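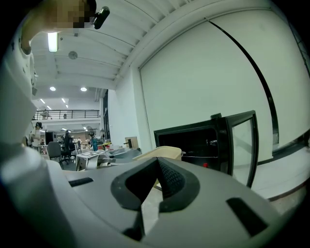 View from the camera of a Dostileo hand unit, with an open cabinet beyond the jaw

Dostileo is a kit of hand-held grippers used to record manual tasks for training robot arms. It is made by Tuhiwai and sold as a matched pair of hand units with a charging dock, a carrying case and a licence for the Gristumia processing software. The operator carries out a task by hand with the grippers, and the recording is later converted into motion data for a two-armed robot. No robot is needed at the place of recording.

Contents
Design
Operation
Software
Versions
Reception

Design
Each hand unit has a grey body with two angular fingers fitted with black pads. A wide-angle camera is mounted on the body and looks out past the fingers, so that the pads remain in view at all times. The lens covers a large part of the room as well as the object being handled, and straight edges such as ceiling beams and skirting boards are recorded as curves. Gristumia corrects for this during processing.

A white cube printed with black square markers is fixed to each unit. The cubes allow a second camera, worn on the operator's head, to find the position and angle of both hands. Opening of the fingers is measured by a sensor in the trigger and stored with the video.

The pads are sold separately and are changed without tools. Tuhiwai states a pad life of 40 hours in ordinary use.

Operation
A session begins with both units held still in view of the head camera while the clocks are matched. The operator then works through the task in short takes. The manual advises takes of no more than 20 seconds for simple lifting and placing. Longer takes are accepted for work with cabinets, where a door must be opened before anything inside can be reached.

For shelf work the operator stands facing the cabinet with a unit in each hand. The manual asks for the head to be tilted down towards the hands, so that at least one face of each cube can be read. Takes in which a cube is hidden for long are marked by the software and may be dropped. 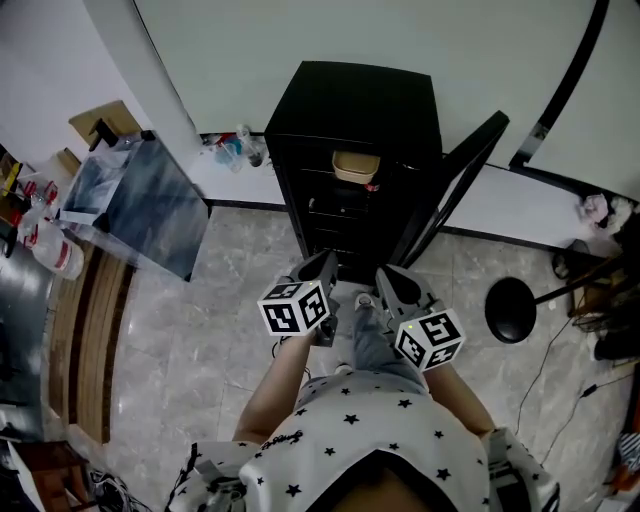
Software
Gristumia runs on a desktop computer and does not need a network connection. It joins the three video streams, works out the path of each hand and writes one file per take. The built-in task list holds 126 entries, and users can add their own. Files can be exported in two open formats.

Versions
The first version was known inside the company as Fatberg, on account of its weight, and was not sold. The production model has a slimmer body and a smaller battery. A revised trigger was introduced in November and can be fitted to older units.

Reception
A trade review based on 3678 takes praised the marker tracking and the spare parts supply. It criticised the trigger spring as too stiff for long sessions, and found that small or smooth items were dropped more often once the pads had worn.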